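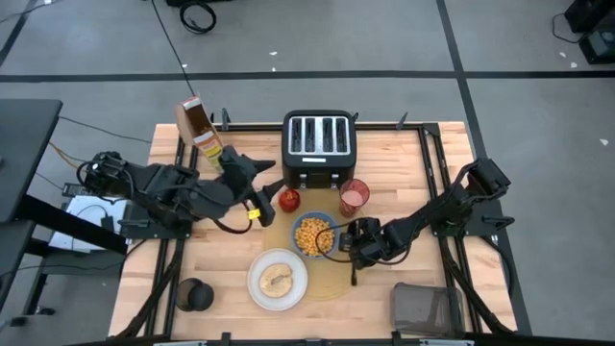

Press Releases | Kitchen Automation
2 min read

Ulilura opens orders for Kubo, a two-arm tabletop kit for kitchen handling work

3/19/25 - Ulilura today opened orders for Kubo, a tabletop robot kit for labs, appliance makers and food service developers who want to test handling tasks with ordinary kitchen items. The kit includes two arms with grippers, mounting plates, a rail frame, wrist cameras and the Gristatik control software.

Kubo is built to go around a table the customer already has. The arms mount on opposite sides and reach in toward the middle, which leaves the tabletop free for plates, bowls, cups, packaged food and small appliances. The mounting plates are held with hand clamps, so an arm can be moved along its rail when the task changes.

Each arm has a two-finger gripper with narrow, tapered fingertips. A small camera at the wrist looks out past the fingers, and its view is recorded along with the view from a fixed camera on the workspace.
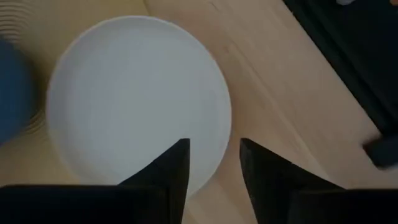
A plate on the tabletop, seen from the camera at the gripper.

Gristatik runs on a desktop computer and handles arm control, camera recording and playback. Operators can move the arms by hand controller or run a saved routine. Recordings from both arms share one clock and are stored in an open format. Customers who already use Ulilura's Zuslow single-arm kit can load their saved routines into Gristatik, though routines that depend on arm position will need to be set up again.

In-house setup trials took some 95 minutes from open crate to first arm movement, with two people working. A printed setup guide ships with the kit, and remote help is included for the first month.

Kubo is meant for research and development use. It is not certified for food preparation in commercial kitchens, and the arms should be run only with a trained operator present.

Orders are open now through Ulilura's sales desk. The first kits ship in September. Pricing depends on table size and number of spare fingertips - quotes are sent within 5 business days. A discount applies to schools and to current Zuslow customers.

About Ulilura
Ulilura was founded in 2004 and makes small robot arms, grippers and control software for laboratories and product development teams.

Contact Press Office | © Ulilura. All rights reserved. | Back to top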